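3.2 Items left on shared tables

The second part of the study looked at small personal items left on tables used by more than one person. Talavera and Rivera visited shared workrooms in Clalham and Irkasdale in April and recorded 747 items over 80 visits. Cosmetics, tubes of cream or paste, snack packets and empty wrappers made up most of the record. Paper and stationery were left out, as they had been covered in the Panganiban survey.

Items were sorted first by container and only then by use. A tube may hold hand cream or toothpaste, and the label is often turned away from the person making the record. Rigid containers were the easiest to code. A clear jar with a lid or a bottle with coloured liquid inside could be entered at a glance, while crumpled foil was entered as "wrapper" with no guess at its contents.
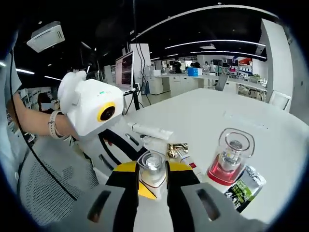 3.3 Grouping and spacing

Two items were treated as one group if a hand laid flat would touch both. The rule is a coarse one, but the two coders seldom disagreed when using it. Tubes gave the most trouble, as they are long and tend to lie at an angle, so that one end falls inside a group and the other outside it. In these cases the nearer end was used.

Groups near the middle of a table were more mixed than those at the edge. Food packaging and toiletries were often found together there, with wrappers resting on top of boxes. Plants and other fixed items were noted but given no group, even where smaller things stood next to them.

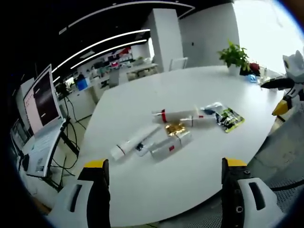
Figure 2. A mixed central group of tubes, packets and a box, with a potted plant at the table's edge.

Wrappers were counted as members of a group whether they lay on the table or on another item.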